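Chapter 8
Backdrops, Tabletops, and Lettering for a Small Display

Sooner or later, almost everyone who makes things is asked to stand behind a table and show them to people. It might be the June street fair in Stollville, or a school open house, or the back half of a library meeting room with a row of folding chairs and a coffee urn. You will have spent months on the work itself and perhaps one evening on the table, and I say this with real affection, having done exactly that more often than I would like to admit. This chapter is meant to help you spend that evening well, and maybe talk you into spending two.

We will begin with the backdrop, move on to letters, and finish with the tabletop. You will need the fabric notes from Chapter 2 close by, so please mark the page now. If your class is using the Alvarado workbook, the measuring sheets at the back match the exercises here, though the order is a little different. 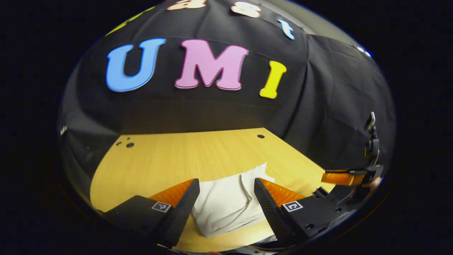

Choosing a background cloth is mostly a matter of deciding what you want people to stop noticing. A hall wall has outlets, old tape, a fire notice, and paint in a color somebody picked long ago, and a plain dark cloth makes all of that go away at once. Black is the usual choice, and it is very kind to color: a sky-blue U, a pastel pink M, and a bright yellow I all stand out clearly against it, even though pastels can look washed out on a white wall. Black does show its folds, however, and a draped cloth will have plenty of them. Letters fastened to it go wherever the cloth goes, so one may lean to the left while its neighbor tilts a bit. Some people love that (I do, for a children's event especially), and others will want to stretch the cloth over a frame first, which we cover in Section 8.2.

Notice, too, how an outline helps a letter. A darker edge in the same color family – deep blue around light blue, deep pink around pale pink – gives the eye a firm shape to hold on to from across a room. The sign painters' school at Zukham taught this for years with nothing fancier than paper and scissors, and it is still the first exercise I give to beginners.

As for the table, pale wood and black cloth get along beautifully, and you may not need a tablecloth at all. Before you decide, set out one piece of your work and walk to the door.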